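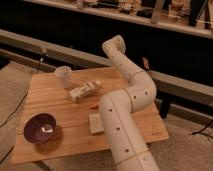
Iara Jara wrote under my last post that a turf map is only as good as the last person who bothered to mark a door, and that before I fell in love with any canvassing app I should find out what it does with the notes people type while standing on a stranger's porch. Fair enough, Iara, and I've kept that in mind the whole way through. I've now had a full primary season and a chunk of the fall with Flivora, so I think I can finally write the review I kept promising everyone back in June.

A little background for anyone new. I help out on small races. By small I mean county commission, school board, the occasional state house seat if the candidate is patient with me. We don't have a data director. We have a dining room, a printer that hates card stock, and whoever is free after supper. For years we worked from paper walk lists, and I loved them, and I still have a drawer full of them that my husband would like to discuss.

So, Flivora. You load in your voter file, you draw your turfs on a map with your finger or a mouse, and each walker gets a code that opens their list on a phone. They tap a door, they get the names of the voters there, and they mark a response. At the end of the night it all comes back to you without any typing, and if you have ever sat up past midnight keying in strong yes, lean yes, not home, moved, moved, moved, then you know why I got a bit teary the first time I saw it happen.

Our main race this year was Oriana Figueroa's run for county commission. The district has a lot of long driveways and a few apartment complexes that are basically little towns of their own. We knocked 1,586 doors between the filing deadline and the primary, and Flivora had every one of them. I checked it against the tally sheet I was secretly keeping on paper (I know, I know) and the only difference was my own arithmetic.

Drawing turf

The turf cutter is the best part of the whole thing. You circle a neighborhood and it tells you how many doors are in it as you go, so you can stop when you've hit a number a normal person can walk. I like 50 for a new walker. Santino Ojeda will happily take 104 and come back asking for more, but Santino also runs up hills for pleasure, so please don't plan your field program by him.

It puts the doors in a sensible order most of the time. It knows about odd and even sides of the street. It doesn't know about creeks. Twice it sent people to a house that was right behind the last one on the map and a good long drive away by road, and I learned to look for the blue lines before I handed out codes. I wrote to support about it, and they were kind and said it was on their list.

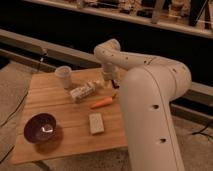 A carrot and a white package on the wooden table

Notes and privacy

Now to Iara's question. Notes go into a free text box under each voter, and by default every walker on the campaign can read every note. I don't care for that at all. People tell you things at the door! They tell you about a divorce, or a sick parent, or what they think of the neighbor with the other yard sign, and they're telling you, the nice lady with the flyer, and they haven't signed up to tell the whole crew. There's a setting to make notes visible only to the person in charge, and it's three menus deep. Please go turn it on before your first walk. I'd put it at the very top of the setup page if they asked me.

You can also export everything to a spreadsheet, which matters a great deal when the race is over and the party or the next candidate wants to know what you learned. The export is clean. The dates come out right, the columns have names that make sense, and the accents in people's names survive the trip, which I can't say for the old system. Bergþóra Arnardóttir is on our walk team and she was delighted to see her own name spelled correctly on a screen for once. She took a screenshot.

Phones, batteries, dead spots

There is an offline mode and you should use it. We have a stretch out past the feed store with no signal to speak of, and if you download the turf beforehand, it saves your responses and sends them when you're back in range. If you forget to download it you get a gray map and a spinning circle, and then you're very glad of the paper in your tote bag. I still print one copy of every list. Call me old-fashioned.

Battery use is on the heavy side. A two-hour shift took my phone down by about half with the map open. Turning the map off and working from the plain list helped a lot.

Older walkers did better with it than I had feared. The buttons are big, the colors are easy to tell apart, and the script sits right there at the top so you can sneak a look while someone is coming to the door. Crescencio Jaramillo fought me on it for the whole month of March and now won't walk without it. His one complaint, and I share it, is that the "refused" button sits right next to "strong support." Somebody's thumb is going to make a mess of that, and in our case it was mine. 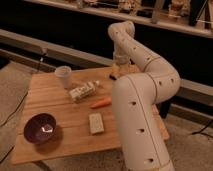 Square wooden tabletop, white arm at right

What it costs

We paid for the smallest plan, which allows 14 walkers at a time. That sounds tight, and for the big weekend push it was. You can bump up for one month and come back down, and the billing did just what it said it would, with no phone call and no begging. There's a texting add-on too. I tried it once, for a town hall reminder, and it worked all right, but the replies land in a separate inbox that doesn't talk to the walk lists, so a voter who texts back "wrong number" will go right on being called by that number. I dropped it after the primary.

For comparison, I also did a trial of Flindano in the spring. It's prettier, and the charts are lovely if you have a candidate who likes charts. But it wanted me to pick a turf size once for the whole campaign, and it logged walkers out whenever they took a phone call. If you run a larger shop with staff you may feel differently about it.

Would I use Flivora again? Yes, and I already am, for the school board runoff. I'd like the notes setting fixed, I'd like the two buttons moved apart, and I'd like somebody over there to look at a creek. If you've used it on a bigger race than ours, with over a hundred walkers say, please leave a comment and tell me how it held up, because I get asked that a lot and all I can do is shrug.

I'll put up my turf cutting cheat sheet in December once the runoff is behind us and I can find the dining room table again.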